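The woman behind Hurnine blocks meets me at the side door of her workshop with a red cube already in her hand. "Catch," she says, and I nearly don't.

I had been wanting to do this interview for a while. My own kids wore the corners off a set of her cubes, and I wanted to know how a person ends up spending her whole working life on something so plain. She laughed when I asked her that over coffee (very strong, served in a jam jar, no complaints).

"I trained as a bookkeeper," she told me. "Then I had a toddler who threw every puzzle I bought but would stack anything with a flat side. Soap. Butter. So I started sanding."

These days she sells the cubes in plain colors only, no letters and no animals. People write in asking for letters all the time! She keeps the requests in a folder marked 1101, after her old street number, and she reads every one of them, and she still says no.

"Put a letter on it and the grown-up starts teaching," she said. "Leave it yellow and the grown-up sits down and builds."

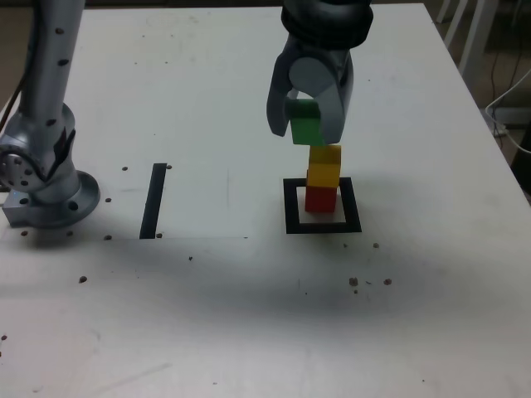
We got talking about towers, of course. She thinks three is the best number of blocks there is. Two is only a thing on a thing, she says, and by the time you get to five everybody is holding their breath. With three you still get that nice little moment before you let go of the last one, when you're checking that the edges line up.

She's also a big believer in tape. For the play afternoons she runs at the Stumau library she puts a square down on the table and asks the kids to build inside it. I said that sounded kind of strict for a two-year-old.

"Oh, they love it," she said. "Give them a whole table and they wander off. Give them a square and it's a place -- it's somebody's yard. I make it bigger than the block, though, always. A tight square makes them cross."

Her most loyal customer is El Ouafi, the toy shop by the station, which took 59 sets in August and called back for more before the month was out. She packs every box herself in the evenings with the radio on.

I asked about color, too, and she had plenty to say. Red goes to the bottom in most houses, she has noticed, and she has no theory about it. Green was the hardest to get right. She went through paint from three suppliers before she settled on one from Troloser, and her first batch came out looking like pea soup.

"I still have those," she said, and pointed up at a shelf. "My grandson likes them best."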